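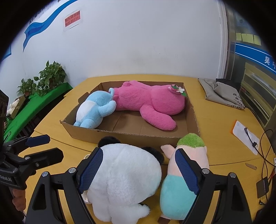
Kaltow Robotics Club -- Minutes, November meeting
Posted by the club secretary, November

Opened 4:10 p.m. Previous minutes accepted without changes.

1. Plush sorting task. The Eder group reported 3,931 grasp recordings on the club drive. Of the latest batch, 17 were rejected for missing time stamps. Large plush toys remain the hard case: the jaws close on fabric before reaching anything firm. Agreed to keep two-toy grasps as a separate category and to label them at recording time.

2. Grip pads. The Ralton group asked for a second pad texture for comparison. Agreed, one set only. Same toys, same tray, 600 trials per texture. Results to be filed by pad, then by toy.

3. Training. First run used single-toy grasps only. Second run to include both categories. Input size unchanged. Log files go in the shared folder -- not on personal laptops.

4. Ní Bhriain Cup. Entry form is due before the end of term. The club will enter 2 teams. Rule on maximum jaw opening is unclear; question to be sent to the organizers.

5. Other business. Battery charging sheet to be filled in after each session. Spare cables need labels.

Closed 5:25 p.m.

This site uses cookies to remember your settings. Accept / Decline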